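# Chapter 6: Two Arms and a Table

By now you have one arm that moves when you tell it to and, if Chapter 5 went well, stops when you tell it to as well. Lovely! Give it a pat. In this chapter we're going to bolt a second one next to it and ask the pair of them to share a table, and I'm going to warn you straight away that this is where my own build went wrong for most of a spring.

I'd always thought of the second arm as more of the same. Same motors, same wiring, same code with a different number in it, an afternoon's work and then home for tea. I said as much to Shireen Magagula, who has the bench next to mine at the Manzano workshop, and she asked me where the table was. I pointed at the table. "No," she said, "where do the arms think it is?" And of course they each thought it was somewhere slightly different, and one of them thought it was 9 millimetres lower than it really was, which I discovered when it tried to put a cork down through the wood of my old bench.

So this chapter is mostly about agreement. How do you get two arms to agree on where things are, who goes first, and what to do when they both want the same bit of air? There's some measuring, a bit of maths (gentle, I promise) and a lot of moving small household objects about.

## What you'll need on the bench

Have a look at how I've got mine laid out before you start drilling holes in anything. One arm comes in from each side, and they reach forward over the table from the near edge, so that the middle is shared and the outer strips belong to one arm each. Each has its own camera bracket at the wrist. I printed mine in white, from the Mestard pattern in Appendix B, and you'll want to print a spare pair while you're at it.

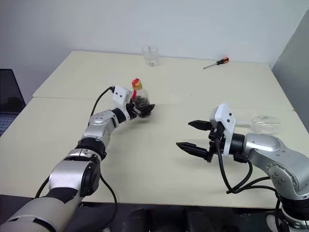 *Figure 6.1. The left gripper at a small clear bottle, with the right gripper open and empty. Glassware and a screwdriver are set out further back for later exercises.*

My table top is in two sections, with a seam running across. I don't mind the seam. If you're buying one new, though, get a single piece, and save yourself checking that both halves are level every time somebody leans on one. A plain, matte surface is a great help whatever you choose. I started out on a varnished door laid over trestles, and the reflections of the ceiling lights drove my vision code completely potty.

Then there's the cable. Oh, the cable! With one arm you can let it hang wherever it likes and get away with it. With two you have twice as much of the stuff, and it needs enough slack for the wrist to turn all the way round without leaving a great loop lying in the way of the other arm. My rule is to move each joint by hand to the end of its travel, power off, and watch the cable the whole way. Do it slowly. Then do it again with the other arm parked in the most awkward place you can think of. I snapped a connector clean off in May by skipping that second go, and the replacement took an age to come.

## Choosing things to pick up

You can practise on wooden blocks, and plenty of books will tell you to. I did for a bit. The trouble is that blocks are terribly forgiving, and you finish up with an arm that's brilliant at blocks and hopeless at everything else in your kitchen drawer.

I like a mixed bag. A small bottle with a coloured cap is a good first object, as the cap gives the camera something bright to find and the body gives the fingers something rounded to close on. A screwdriver is harder than it looks, being long and thin and heavier at one end than you'd expect. A clear drinking glass is harder again, and a stemmed glass lying on its side against a pale table is downright mean. Half the time the camera can't tell it's there. We'll leave glass alone until the last exercise, and when we get to it, please use one you don't love.

Whatever you pick, spread the things out. Start with a good hand's width between them and bring them closer once both arms are behaving.

## Who goes first?

Suppose both arms are told to fetch something from the middle. If you've simply copied your Chapter 5 program and run it twice, they'll set off together, meet, and push. Small motors pushing against each other get hot quickly, and the printed parts give way before the motors do.

The simplest cure is a token, like the baton in a relay. Whichever arm holds it may enter the shared zone, and the other waits outside with its gripper open until the token is handed over. It's slow, and it looks a bit daft, but it's dependable and you can write it in an evening. My first working version, which I called Cosasach for reasons lost to time, did nearly 200 pick-ups this way before I tried anything cleverer.

Later on we'll let both arms in at once and have them keep a safe distance as they go. For that they need a shared map, and for the map they need to agree about the table, so we'll begin with Shireen's question. Fetch a steel ruler, some masking tape and a pencil, switch both arms off at the wall, and turn to Section 6.1.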